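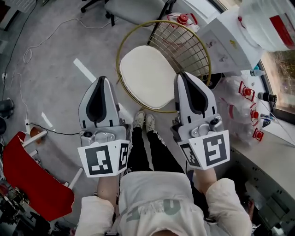

Jae-hoon Hyun asked, on his first morning at Sillero, why a planner should ever have to wait for perception to finish. It's a fair question, and most of what we've built since then is some kind of answer to it!

About Sillero

We write software for robot arms: the part that works out where things are, the part that decides how to move, and all the tools in between that let a person see what went wrong. We don't make arms or motors. We love people who do, and we spend a lot of our time making their machines easier to talk to.

The company started in September with Rosário Henriques, Obed Fiadzo and one long argument over time stamps. Rosário came from control, Obed came from cameras, and each was sure the delay was in the other one's half. (It was in both.) The logging tool they wrote to settle it became Muvum, and Muvum is still the first thing we open every day.

What we make

Muvum records and replays. It takes hand paths, joint readings and camera streams, lines them up on one clock and lets you scrub through them like a video. When a grasp is shown by hand, Muvum turns it into a path the planner can use, and it marks the stretches it doesn't trust in orange so you can go back and show them again. The current library holds 1463 demonstrations, and 141 of them are ones we keep only because they break things. We're very fond of those.

Cluser is the planner. Give it a goal and a rough map and it starts moving on what it knows, then fixes the path as better readings come in. That's the piece Jae-hoon leads now, and the new version handles a target that shifts halfway through a reach. We watched that demo over and over the day it first ran on the arm. Somebody brought cake.

Then there's the test bench, which has no clever name. Every change to Muvum or Cluser runs against 1276 recorded cases before it goes out. A full run takes 18 minutes, down from most of a lunch break, and Wendelin Kälin would like it known that he isn't finished with it.

How we work

We show tasks by hand a lot. Sitting at a desk, it's easy to believe that pushing in a chair is one motion, and then you try it and find a small turn of the wrist you never put in the code. So everyone here takes turns at it, including Jordan Marsden, who runs our books and has turned out some of the smoothest paths in the library.

Code gets read by two people. Bugs get a replay attached, always. File formats are open and written up in full, so your recordings stay readable with or without our tools.

Working with us

We take on a small number of outside projects each year, mostly with labs and small makers who have an arm that nearly does what they want. Bring a log if you have one, even a messy one. We really do enjoy the messy ones.

Page last updated 16 Oct 2021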